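How to follow a naval exercise from home

Quick guide, written between other jobs. People keep asking how I keep track of who's sailing where when the October exercises come round. No special access, all open stuff. You need a notebook or a spreadsheet, a map, and a bit of patience.

What you need before you start

A free ship tracking account. The aviation notices page for the area. The host navy's press page, plus the port authority's berthing list if there is one. Nistport puts its list up at 06:00 and again mid afternoon, so check twice.

Step 1. Find the announcement

Start with the host country's statement, not the news story. News stories round things off. Copy down the exercise name, dates, who is taking part, and the wording on troop numbers. For the Tinidholm landings the first statement said 2,323 personnel and a later one said 1,558. Both right. First one counted the shore staff.

Write down which statement you used. You will forget.

Step 2. Mark the closed areas

Navigation warnings give you the corners of any box ships are told to keep out of. Plot them. Paper is fine. Join the corners in the order given or you get a bow tie shape and waste an evening, as I did with Holura. 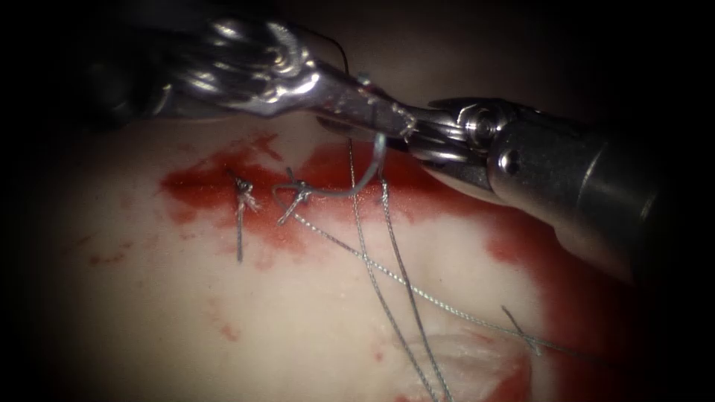

Colour code the boxes next, one colour per type of activity. Live firing, mine clearance, landing beach, medical. I use red for firing only and keep it off everything else, becuase once you have two kinds of red on a map you can't read it at speed. Same red as the stain across that pale pad, strong enough to find straight away when the rest is washed out. Pencil for anything not confirmed. Date every box in the corner, small.

Step 3. Log the ships

Warships often switch their trackers off. Support ships mostly don't. So follow the tankers and tugs and work outwards from there. Columns I use:

Name
Hull number
Last port
Time seen
Source

Keep it to those. Vitalii Sirko sent me a sheet with 168 rows and nineteen columns and neither of us could find anything in it.

Landing craft won't show up at all most of the time. Look for the dock ship that carries them. If she's sat still two miles off a beach at dawn, thats your landing. 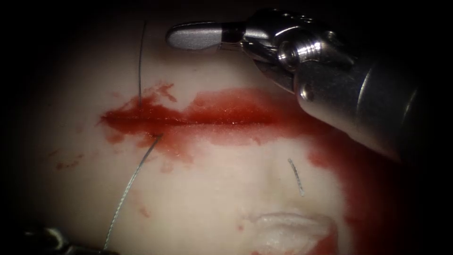

Step 4. Check against photos

Official photos come out a day or two late. Read the caption first, then look at hull numbers, then the coastline behind. Captions do get the wrong ship. I-seul Bae caught one last year where the frigate named was in dry dock at the time.

Don't post a photo of your own from near a restricted area. Read the local rules before you go anywhere with a long lens.

Step 5. Write it up

Short. What was announced, what you saw, what you couldn't confirm. Keep those apart. Link every source and save a copy, press pages move about. Put a time on each entry and say which time zone, UTC if you can stand it.
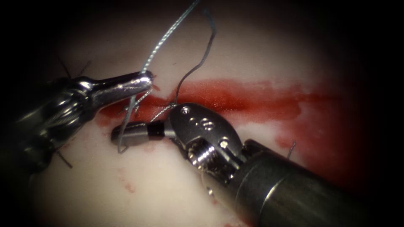 Two instruments, silver jaw at left.

If a number changes, leave the old one in and add the new one under it. My Holura page still has 644 marines with the corrected figure below.

Common mistakes

Mixing up local time and UTC. Counting a ship twice after a name change. Taking "up to" as a total. Assuming a closed box was used, sometimes they book it and the weather's bad.

Questions to the comments please, not email. Định Mạc is checking them this week while I'm away. Spreadsheet template to follow when I've tidied it.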